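4.2 Retrofitting bathing facilities in occupied homes

The second part of the study dealt with homes in which the existing bath was replaced by a low-threshold shower tray or a bath with a side door. Records were available for 154 households in the Ivell and Tover districts, all with at least one resident who had reported difficulty in stepping over a bath rim. The work was carried out under a single contract, and the contractor, Ogbonna, supplied the fitting notes. Households in which the floor joists had to be altered were treated separately and are reported in Section 4.4.

Rim height before the work was the strongest single predictor of whether the resident had stopped bathing without help. In most homes the rim stood at over 400 mm above the finished floor, and in older terraces the bath had often been raised further to make room for the trap. Grab rails had already been fitted in many of these homes, though seldom at a height that suited the person using them.
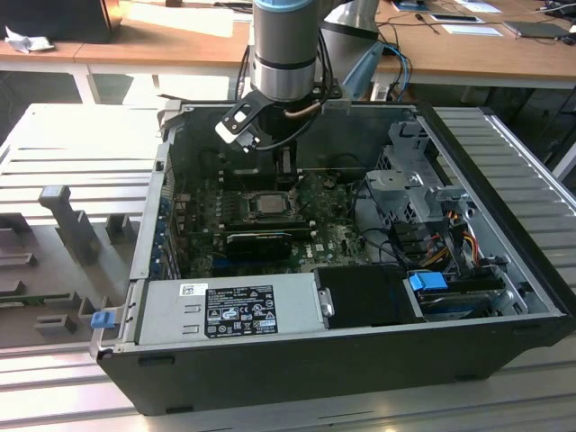

Binta Adeleke, commenting on an earlier draft, argued that rim height should not be read alone: a resident who can sit on the edge and swing both legs over may manage a high bath for years, while a slippery base will defeat someone much steadier. We accept this point, and the base finish has been added to Table 6.

Door-sided baths raised a different set of concerns. The bather must remain seated while the bath fills and again while it drains, and several residents described feeling cold during the second of these periods. Where the Furka waste fitting was used, complaints of slow draining were fewer, but the number of such homes was small and no firm conclusion is drawn. 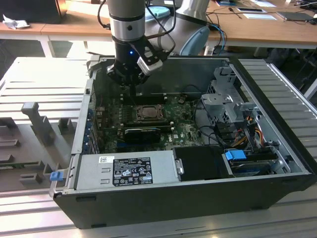
Figure 7. Robot arm with gripper above the motherboard of an open desktop computer.

Residents were visited again in June, 16 weeks after the last fitting. Shower trays were in daily or near-daily use in most homes. Use of the door-sided baths varied more widely – some residents had gone back to washing at the basin, chiefly on account of the time taken. Espinoza's scale of bathing confidence was completed at both visits, and the change in score is given by type of fitting in Table 7.
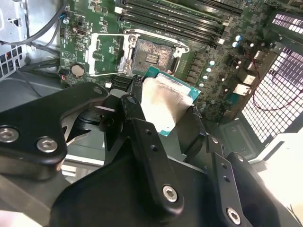

Figure 8. Processor held in the gripper near the open socket.

The width of the doorway, at 765 mm in the standard house plan, limited the choice of seat in homes where a wheeled shower chair was needed. In these cases the door was rehung to open outwards.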